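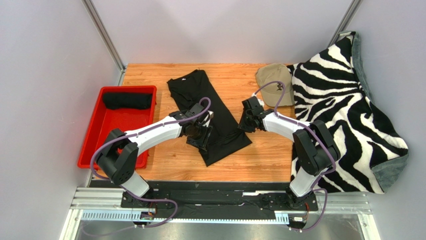

Larko Open Day: Frequently Asked Questions

When is it?
One afternoon in July, doors at 2. The date is on your ticket.

What will I see?
Two robot arms folding laundry, mostly T-shirts, at a pace your grandmother would comment on. Kuo-hua Chung runs the demonstration and takes questions while they work.

How long does a shirt take?
Our best is 132 seconds. Bring patience, or a snack for the lobby.

Can I bring my own shirt?
Yes, one per visitor. Plain and short-sleeved, please. Buttons upset everyone.

Does it do fitted sheets?
No. Do you?

How many people can come?
We have 100 tickets and let in 6 visitors at a time, so expect a line.

May I touch the arms?
No. There is a spare one in the Malleck Room that you may shake hands with.

Can I buy one?
Not yet. Leave your email at the desk and you will join 2,272 other people who are tired of folding.

Is there parking?
Behind the Carrilho building. The front spaces belong to Imine, and they do tow.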